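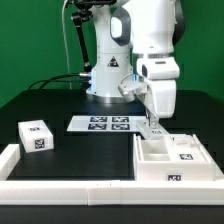 Plerum Lidded Tray, White

Item 3712
Sold as a tray and one lid
Weight with the lid on: 986 grams
Made for us by Vinwood

I've been selling trays out of my shop for a long while now, and this is the one I end up talking about when people ask what I use myself. It's plain, it's white, it has a lid you can see a bit of light through, and it sits on my own worktable all day long. I first got a sample in February, used it until I knew what I liked and didn't like, and then placed an order (a bigger one than I'd planned, if I'm telling the truth).

The lid

Let me start here, since it's what most of you write to me about. The lid is a translucent white. You won't be able to read a label through it, but you can tell whether there's something in the tray or whether somebody walked off with the last of it. I like that a lot more than a solid lid. My old trays had dark covers and I was forever lifting them to find one lonely rubber band.

It rests on top. There's no click and no latch, so please don't carry the thing around by the lid! I had a customer do this with a full tray of beads and we were both sorry. Pick it up from underneath with both hands and you'll be fine.

If you lose a lid or step on one, I sell them singly. Write "lid only, 3712" in the order notes and I'll know what you mean.

The tray

Shallow, with straight sides, and light enough to slide across a table with one finger. The inside is smooth all the way into the corners, so crumbs and glitter come out with a damp cloth. I keep craft bits in mine. Jovita Cuautle, who shares the back half of the shop with me, keeps hers by the register for receipts and loose stamps, and she has a second one at home for tea bags.

It does scratch if you drag metal across it. Mine has a few marks from a pair of scissors and I've stopped noticing them, but if that kind of thing bugs you, put a sheet of felt in the bottom. Any craft felt will do, cut a little small so it doesn't buckle.

About the color

White is a pain to sell online. Half the white things in my house look cream next to the other half, and then you move them to a different window and they trade places. The tray is on the cooler side of white. It looks good next to off-whites too, in my opinion - I like a table where the pieces don't match perfectly, and a big beigey panel beside a bright white piece is a nice quiet mix.

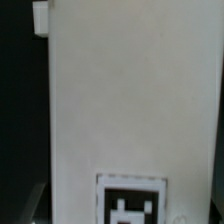 Photo: Montserrat Becerra

If you're trying to match the tray to something you already own, send me a note and I'll mail you a chip of the same plastic. It's a small square with a hole in it, cut from trays that arrived cracked. No charge, and you don't have to send it back. Look at it in the morning and again with your lamps on before you decide.

We did look at doing a second color. Vinwood sent over a sage green and a sort of oatmeal, and the oatmeal came very close, but I'd have had to take a full run of each and I don't have the shelf space. Maybe later on.

Where to put it

Anywhere flat. I've had mine on a shelf, on a windowsill and on top of the chest freezer, where it did slide a little whenever the motor kicked in. A bit of shelf liner underneath fixes that. What I'd tell you is to leave some open table around it, because a tray looks like clutter as soon as it's jammed between other things. I tend to keep one small rounded piece close by, something white and egg-shaped on a pale tabletop, and let the rest of the surface stay bare.
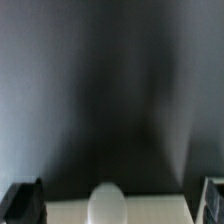 I know that sounds fussy for a tray! But I spent years shoving things up against each other, and it's so much nicer to reach for the scissors without knocking three other things over. Try it for a week with whatever you have in the house already, before you buy anything from me.

Cleaning

Warm water, dish soap, soft sponge. Keep both pieces out of the dishwasher - the lid is the one that suffers, it comes out with a slight curve and never lies flat again. No bleach either. For marker stains I use rubbing alcohol on a cotton ball and rinse right away.

Ordering and pickup

One tray with its lid ships in a flat carton. Two fit in the same carton, so the shipping stays the same if you add another. For schools, studios and anyone else who needs 50 or more, email me first and I'll work out a price with you; those come straight from Vinwood and take a bit longer.

You can also pick up at the shop, 1246 Pettigrew Lane, Momville. Ring the bell on the side door if the front is locked. Jovita or I will be in the back.

Returns are fine as long as both pieces come back clean. If yours shows up cracked, send me a picture of the carton along with the tray and I'll put a new one in the mail.

Page last updated 19 April 2018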